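**Rodard two-arm bench set** - lids, tubs and small jobs
Page updated November. Prices on request, email Tove.

Okay so first thing everyone asks. Can it do the chores yet? Some. Slowly. Read the whole page before you order one for the kitchen please.

### What you get

- Two arms, white, each on its own base
- Two grippers, black, parallel finger type
- Cable set, power leads and a spare pair of straps for the forearms
- Nenia control software, one seat
- 12 months parts cover, shipping to us is on you

Table not included. Needs a solid one, no folding legs. We bolt ours straight down.

### What it's for

Light work on a bench. Picking, holding, turning, putting back. One arm steadies, the other does the fiddly bit, or both go in from the sides. Small shops mostly ask about packing and sorting, home people ask about dishes and laundry. Different answers for each, see further down.

Lids are the job we get asked to demo the most. Sounds like nothing. You need a grip that won't crush the tub, a twist or a lift that doesn't drag the whole thing across the table, and two arms that stay out of eachother's way.

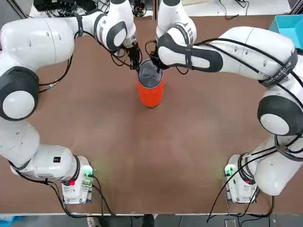
*Rodard set at the orange tub, one gripper at each side of the lid.*

### Lid numbers, our bench

Boonmee Intarasuk ran 100 tries on plain round screw lids, same tub, same spot, daytime light. 52 came off clean with no help. Rest were slips, half turns, or the tub went for a walk. Not great, not hiding it. Put a rubber mat under and it gets better but we havent got a proper count for that yet so no figure here.

Press-on lids are easier. Child-proof caps, no. Don't buy it for child-proof caps.

### Chores, quick answers

**Opening and closing tubs:** sometimes, see numbers.

**Sorting parts into bins:** yes, if the parts are a decent size and not shiny. This is the job we'd put it on tomorrow.

**Wiping a bench:** yes. Misses the corners.

**Folding laundry:** tea towels on a good day. Fitted sheets, forget it.

**Dishes:** no. Arms are not sealed. Keep it away from the sink.

**Cooking:** no.

**Leaving it alone while you're out:** no. Somebody in the room, hand near the stop button, every time it's running.

### Set up

Allow a full afternoon for the first go. Bases down first, then cables, then power. Leave slack at the wrist and elbow, more than you think, or it'll yank a plug on the first big reach. Strap the cables to the forearm snug but not tight. Recheck after the first week, they creep.

Keep the middle of the table clear. Mugs, phones, tape measures, all of it off. The arms don't know it's your mug.

New task from scratch takes us a day or two of showing it. Moving the tub to a different table can set you back nearly as far, so pick your spot and leave it there.

### Who shouldn't get one

Anyone wanting to save time this year. A person with two hands beats it on every job on this page, speed wise. It suits workshops with one dull repeat task, schools, and people who like tinkering.

### Spares

Finger tips (pair), part no. 296. Order two pairs, the rubber goes first. Wrist cable and straps usually on the shelf. Other colours for the covers, no, white only.

Barbu stand fits. The old Trenirico brackets don't, wrong hole spacing, sorry.

Demos by appointment, mornings are best. Bring your own tub or jar and we'll have a crack at it. Ask for Tove Vigfúsdóttir.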